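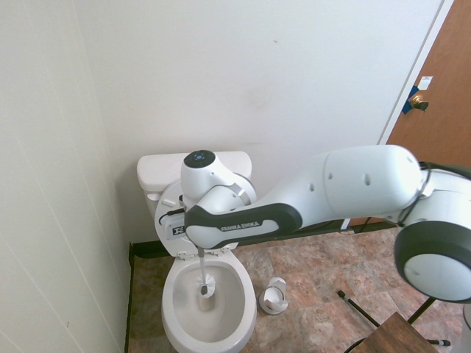
The arm at the bowl, brush in its gripper.

Setsuko Maruyama had promised Nevberg a verdict on the two grippers by April, and she meant to keep her word, even if it meant eating her lunch on the edge of a bathtub. She had a soft spot for the Goodwin, bless it, but after 50 scrubs she had to admit the Sendine held a thin handle more kindly.

"You're grading it like a nephew," said Urho Pitkänen, pouring her more coffee. 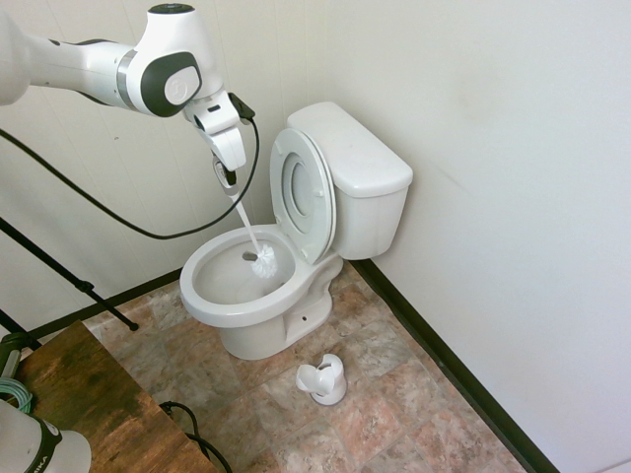 "So which one would you buy?" she asked.

"The Sendine," he said, "and I'd keep the Goodwin for jars."

She wrote that down, jars and all.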